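Comparing two gripper finger sets on soft stuff
by Nesrin Demirtaş, updated 2/3/24

If your arms do fine with blocks and fall apart on laundry, try this! Cloth is a wonderful way to find out what your fingers can really do, and all you need is a table and a few old clothes.

Step 1. Start with a sock. Have one arm pinch the toe and the other take the cuff, then pull slowly until the fabric is straight.
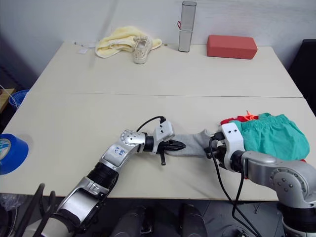
Run it 14 times with your first finger set before you swap. Keep the speed the same for both sets, and write down every slip, even the tiny ones. I log mine in a plain text file, one line per try (Helmut Lammers uses a spreadsheet and teases me for it).

Step 2. Set the grip force. I begin low and go up in small steps until the sock stops sliding. Wait 500 ms after closing before you pull. That short pause helped both my sets so much!

Step 3. Move on to something bigger and thicker. Come in with the fingers nearly closed, open just above a fold, and pinch the ridge. Flat spots are much harder, so save those for last. 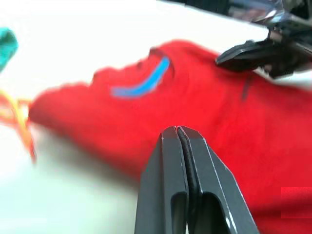
Wrist view: fingertips at the red fabric, just below the blue stripe.

Step 4. Swap the fingers, redo your zero position, and repeat everything in the same order. My full session took around 43 minutes per set.

If a finger starts to wobble, stop and tighten it before the next try.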